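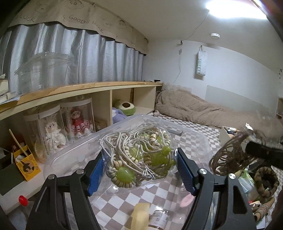 Small Parts, Long Memory: The Kurham Craft Lending Collection

When Huguette Picard became head of the Kurham Craft Lending Collection in March, she inherited 1,836 catalogued items and a storage plan written for fewer than 1,000. The collection lends beads, cord, molds and hand tools to residents of the Figueroa district, who may keep each set for up to 33 days.

"People assume that the difficulty is theft or breakage," Ms. Picard said. "Most of our work concerns sets that come back mixed with other sets."

Under the present rules, every set is bagged and given a number before it is placed on a shelf. Clear plastic is preferred for beads and strung pieces, which borrowers tend to choose by color. Ms. Picard acknowledged that the material is not ideal for long storage and said that paper envelopes are under review for metal findings.

Tharushi Begum, the collection's registrar, oversees returns. She described a process that has changed little since the Priltwood branch closed and its holdings were moved to Kurham.

"We inspect the cord first," Ms. Begum said. "Frayed cord goes to the repair table. Knots are left alone unless the next borrower asks for loose material - some of them want the knots."

Two staff members handle repairs, and restringing is done in the afternoon, after the lending desk closes at 3 p.m.
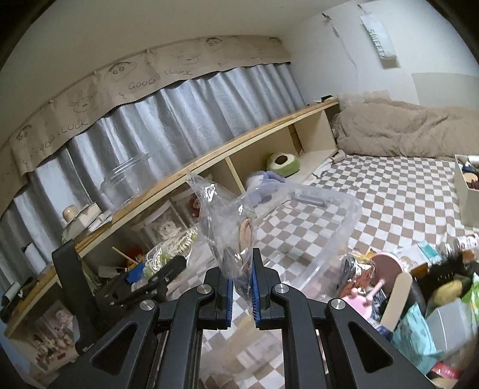 Plans for the Coming Year

The collection intends to replace its card file with Ivex, a catalog system already in use at the district library. Ms. Begum expects the transfer to be slow. Many of the older cards describe a set only by the name of its donor.

"I would like to keep those names," she said. "They will need a field of their own."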